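Search products, parts and guides Go

Gresten Toy and Tub Sorter – bench package

If you've ever stood in a family room at seven at night with a tub of bricks, cloths and bath toys to put away, you'll know why we get asked whether a machine can do it yet. Our answer is a cheerful "some of it"! The Gresten package is made for play centres, toy libraries and small repair shops that want to try tub sorting at their own bench, with their own jumble, and see how far along things are.

Bricks and blocks are the friendly end of the job. They have flat sides, they hold their shape, and a slim finger can get down beside them. Soft things are harder (a crumpled cloth never offers the same fold twice), and anything tucked under something else still asks for patience. Hefin Mathias, who looks after our trials, likes a mixed tub for this very reason – a red cloth, a studded green brick, a yellow turtle and a few small pieces will teach you more than a whole tub of matching blocks.

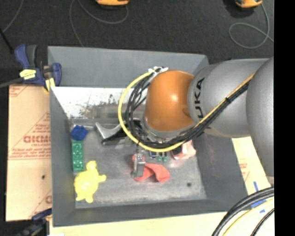
What's in the package

Grey sloping-sided bin, two bar clamps, the Haso slim-finger gripper and our Isumport picking software. The arm is quoted separately, and we're happy to talk through the one you already own. Items up to 500 grams, please.

What to expect

On our own mixed tubs we see about 70 per cent of items lifted on the first try, and cloth brings that figure down. Folding the cloth afterwards is still your department, I'm afraid. For a bench visit, ring Nesma El Idrissi any Monday and tell her what's in your tub.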